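## Slide 6 — the low wall at Sorkar

Slow down here, this is my favourite bit! Knee height, grey concrete, rounded lip. Ask who'd sit on it at lunch (hands up).

Then on to the trees: slender trunks, uneven spacing, patchy grass. I love that rhythm.
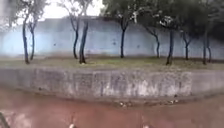
Colour next — that rusty red against olive green is gorgeous, and Metano wanted to pave the lot grey. Mention the 14 metres we're trialling at Tahiri.

Questions till 2:29, then Fimivness.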